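Sustgate Reusable Packaging Trial
Progress report 3 to the Lomar Fund
Prepared by Etenesh Shiferaw, project lead
Jan 7, 2022

1. Status

The trial is running to the revised timetable. Work packages A (supply) and B (shop recruitment) are closed. Work package C (customer trial) is open and will stay open until the end of the funded period. Work package D (washing and end of life) started late and is the main subject of this report.

Spending is within the approved budget under every heading except transport, which is dealt with in section 5. No change to the total grant is requested.

2. Supply and distribution

The full order of 1,796 produce bags has been received from Daltska. Bags were checked on arrival for seam faults, wrong tare labels and missing drawcords. Faulty bags were replaced by the supplier at no cost to the project, and the replacements are included in the total given here.

Distribution is through greengrocers and two market stalls. Bags are sold against a refundable deposit, which the customer can reclaim at any shop in the trial. Feven Mamo manages the deposit ledger. The ledger was moved from paper slips to a shared spreadsheet at the request of the shops, several of which found the slips hard to reconcile at the end of the day. Two stalls still use paper because they have no reliable connection on the pitch, and their slips are entered weekly.

3. Customer trial

At the close of the last reporting period 242 households were enrolled and had completed the first questionnaire. The target in the grant agreement is 300. Enrolment slowed over the holiday weeks, as expected, and Bezawit Admasu has arranged further sign-up sessions in January at the shops with the lowest uptake.

The first questionnaire asked where customers keep the bags between shopping trips, how often they forget them, and what they would use instead. Full analysis will wait until the second questionnaire is in. From a first reading of the free-text answers, the following points recur:

Customers want a bag light enough that it does not affect the weight at the till. The tare label answers this in principle, but some shop scales cannot be set to subtract it.

Leafy vegetables keep poorly if left in an open mesh bag in the refrigerator. The leaflet will be changed to say that the bag is for carrying and for dry storage.

Several respondents asked for a larger size for potatoes. This is outside the present grant.

4. Washing and end of life

Houshang Kazemi took over this work package after the first contractor withdrew. The test plan was reissued with the same methods and a shorter list of detergents. Samples are washed at low temperature, line dried, laid flat and measured along both edges before going back into the machine. Seam condition is graded by eye against a reference set held in the office.

The fabric type was chosen for airflow and low mass. The weak point in this class of bag is normally the hem and not the mesh itself, as the folded edge takes the strain when a full bag is lifted. Inspection is therefore concentrated on the hem stitching and on the corners.
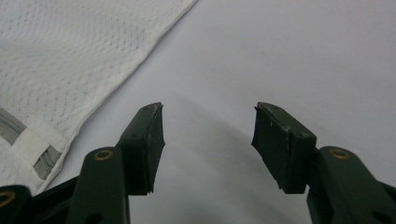
Figure 1. White mesh fabric with stitched hem.

Results so far are incomplete and should not be quoted outside the project. Shrinkage appears to settle after the early washes. Hem wear is more variable, and it is not yet clear whether the variation comes from the thread, the stitching tension or the washing load. Ezequiel Zamudio has asked Kollár, who are carrying out the tensile tests, to run hem and mesh samples separately so that the two can be compared. Kollár have agreed to this within the quoted price.

For end of life, one textile recycler has confirmed in writing that it will accept the bags if the drawcord and label are removed first. The labour needed to do that will be timed and included in the final cost model.

5. Budget and risks

Transport is over budget because bags returned to one shop often have to be moved to another. The overspend can be met from the printing line, which was underspent when the shops chose a single shared leaflet. We ask the Fund to approve this transfer.

The main risk to delivery remains enrolment. If the target is not met through the January sessions, we propose to extend recruitment to a neighbouring district - this would need one further shop and a small additional stock of leaflets. A second risk is delay in the tensile tests, which share equipment with other clients' work.

6. Next period

Complete enrolment and issue the second questionnaire. Receive the tensile results and finish the wash series. Agree with the shops how deposits will be refunded after the trial closes. Send the draft cost model to the Fund for comment before the final report is written.

Queries on the ledger should go to Feven Mamo and all others to the project lead.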